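Inspected 30 August 2019, before the first open gym. Doors locked to players during the check. Ratings: OK, FIX (before first practice), WATCH (recheck in December).

# Main gym, Plollport High: basketball court check

## Floor

- [x] Boards flat, no raised edges or popped nails. **OK**
- [x] Finish even in both lanes. **OK**
- [ ] Floor plates seated flush. **FIX.** 2 plates on the east side rock underfoot. Screws turn without biting. Tape is not an accepted repair.
- [x] Lines readable, no peeling paint. **OK**
- [ ] Dust mop head clean. **FIX.** Replace the head. Mop before each practice and at halftime of games.

## Baskets and backboards

- [x] Rim height 10 ft, measured at front and both sides, all main court baskets. **OK**
- [x] Rims level, breakaway action returns to position. **OK**
- [ ] Backboard padding secure along the bottom edge. **WATCH.** West board padding has a split at the left corner. Foam not exposed.
- [x] Glass free of chips at mounting points. **OK**
- [ ] Winch and safety strap on side baskets. **FIX.** Strap on side basket 2 locks late. Leave raised and tagged out until serviced by Brukport.
- [x] Nets intact, no loose loops at finger height. **OK**

## Walls and sidelines

- [x] Wall pads behind both baselines fixed top and bottom. **OK**
- [ ] Clear space past the baseline. **FIX.** Ball rack and volleyball cart were parked behind the east basket. Moved during inspection. Storage room only from now on.
- [x] Doors open outward, push bars work. **OK**

## Bleachers

- [x] Wheels and locks, north bank. **OK**
- [ ] Row 19 end cap, south bank. **FIX.** Missing. Sharp metal edge. Row closed.
- [x] Handrails tight. **OK**
- [ ] Aisle strips. **WATCH.** Worn on the lower steps, still grip under a shoe.

## First aid and equipment

- [x] AED status light green, pads in date, cabinet not blocked. **OK**
- [ ] Ice packs. **FIX.** Box of 40 ordered, not yet on the shelf.
- [x] Game balls at marked pressure. **OK**
- [x] Emergency address card posted at the office phone. **OK**

## Scorer's table

- [x] Table legs locked, front pad attached. **OK**
- [ ] Console cable run. **FIX.** Cable crosses the walkway behind the team bench. Reroute along the wall and cover.
- [x] Horn and shot clock respond from the console. **OK**
- [ ] Drinks kept away from the console. **FIX.** Dried coffee rings next to the power strip.
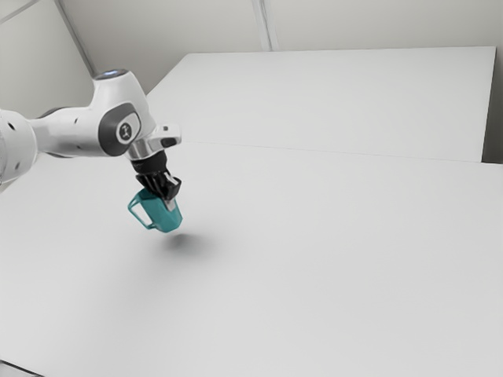
The scorer's table carries line power during games, so liquids are treated as an electrical item on this list. Sealed bottles may stand on the floor behind the chairs. Open cups may not be used at the table, and that includes any mug of the kind shown in teal over the light gray tabletop. Wipe the surface down and unplug the strip before the console is put away.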